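Before you begin, update your backup. I know that everybody writes this, but I also know how many people skip it.

# How to add memory to an old desktop computer

I wrote these steps for my neighbor Kolbrún Eskildsen, who wanted to keep her old office computer in use. They should fit most desktops with a normal tower case.

## Find out what you have

Look in the manual of your motherboard, or search its model number on the manufacturer's website. You need to know two things:

- the type of memory (DDR3, DDR4 and so on)
- the largest module that one slot accepts

The types are not interchangeable. The notch in the lower edge is at a different place for each type, so a wrong module will not go in. Please do not push it.

## Open the case

1. Shut down the computer completely. Sleep mode is not enough.
2. Switch off the power supply at the back and pull out the cord.
3. Press the power button for a few seconds.
4. Remove the side panel and lay the case flat on a table.
5. Touch a bare metal part of the case before you touch any component.

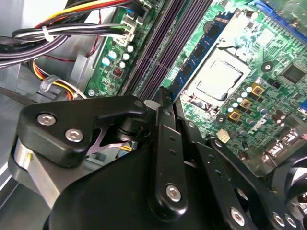 Many boards want the modules in a certain order, and the order is not always from left to right. If you install a pair, the manual usually asks for slots 2 and 4, counted from the processor. Follow your own manual if it says something else.

## Put in the module

Open the clips at the end of the slot -- some boards have a clip only on one side. Hold the module by its edges, compare the notch with the slot, and press down on both corners until the clips close. It needs more force than beginners expect.

## Check the result

Connect the cord and start the computer. The first start can take longer than usual. In Windows, open Task Manager, choose Performance and then Memory, and compare the total with what you installed.

If the screen stays black, switch off, pull the cord again and reseat the module. If this does not help, try with one module only -- then you will learn if one of them is faulty.

Last changed: May 16, 2025. Thanks to Vivek Bhatia for correcting my part about the clips.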